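Subject: Re: [toylibrary] Foam puzzles and the box question
From: Léonie Chauvin
Date: 15th November

Hello all,

Thank you for the answers to my first letter. I will try to reply to everything in one message, because I know that some of you read the list only on the weekend.

In September, Manalastas wrote:

> We stopped lending anything with loose pieces to families with
> more than one child under school age. It sounds hard, but we lost
> so many pieces last year that the shelf looked sad. My question to
> the others: do you charge for a missing piece, or do you accept it?
> And do you keep the original boxes? Ours fall apart after a few
> months and the tape makes them ugly.

First the money. In Flesedley we do not charge for one missing piece. We tried it for one year and the result was that people did not come back at all, neither with the toy nor with the coins. Now we have a small card in each bag where the family writes what is missing. Very often the piece comes back at the next visit, found under a sofa or in a coat. I like this system because the parents are not afraid to tell us. For a whole lost toy we ask for half of the price, and so far this was accepted.

About the boxes, I agree with Manalastas. We have 229 toys in the catalog and I think the cardboard is good for only a few of them, mostly the board games. Everything else went into cotton bags with a string. My sister sewed the first ones from old curtains, and later we bought a roll of fabric. The bag gets a number and the same number is on the shelf. A picture of the complete toy is tied to the string, printed on thick paper and laminated. The picture is the most important part, more than the list of pieces, because a tired parent will look at a picture but will not read a list.

The disadvantage of bags is that they do not stand. We put them in plastic crates, 22 bags in each crate for the small ones, and the crates stand in the shelf like drawers. If somebody has a better idea for the large puzzles I would be glad to hear it.

Then the cleaning. Dodar asked if foam toys can be lent at all. We do lend them. We wash them by hand with mild soap, rinse two times, and press them in a towel. Do not put them near the heater – one of ours became curved like a roof tile and the pieces did not fit after. Drying takes longer than one expects, so I keep foam out of the catalog for 3 days after each return. If there are tooth marks I look if a bit can come off. When it can, the toy is finished for us, also if it is the favorite of everybody. 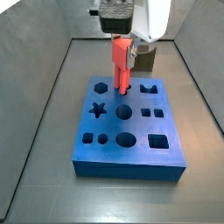 Foam shape sorter, blue, with eleven holes in three rows.

With this kind you should check the corners of the holes after washing, the soap stays there. A soft toothbrush helps.

Last point, the shared purchase. Vodov offers us a lower price if the order is above 600 together. We need mostly wooden trains and simple puzzles. Please write to me directly and not to the list if you want to join, and tell me if you can pick up your part in Flesedley or if it must be sent.

With kind greetings,
Léonie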